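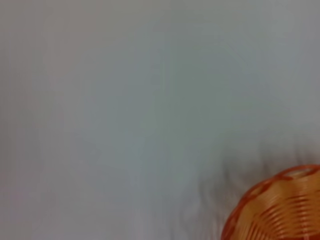

I've been sorting out the sideboard since Wednesday and I still haven't finished, mostly because I keep getting distracted by baskets. I had no idea I owned so many (well, I did, I just never had them all out at once!). There are the two big ones from the market in Ordale, the floppy one that used to hold bread, and then the orange one, my favourite by miles.

I love that orange. It goes from nearly red to a sort of peach depending on how the light lands on the curve, and all those thin coils going round and round make it look much fancier than it has any right to. Our room is mostly pale greys and I used to think that was restful, but these days I think it just needs something loud in it.

So the plan was to give everything a home. Napkins in the floppy one, candles and matches in the tall tin, and the orange basket for the odds and ends we reach for every day — keys, tape, the good scissors, the bus pass. I tried it on the shelf first and it was 283 mm across where the shelf is only 200 mm deep, so it stuck out and I caught it with my elbow twice before lunch. Back on the sideboard it went.

I did look at proper storage boxes. Kaltik do a set with lids, very smart, all matching, and I had them in my online basket for most of an evening. Then I thought about lifting a lid every time I wanted a pen and closed the tab.

Next up is the drawer underneath, which is full of takeaway menus and birthday candles and at least one key for a bike lock we no longer have. I'm going to need another cup of tea first.

Filed under: Home, Tidying, Bits and bobs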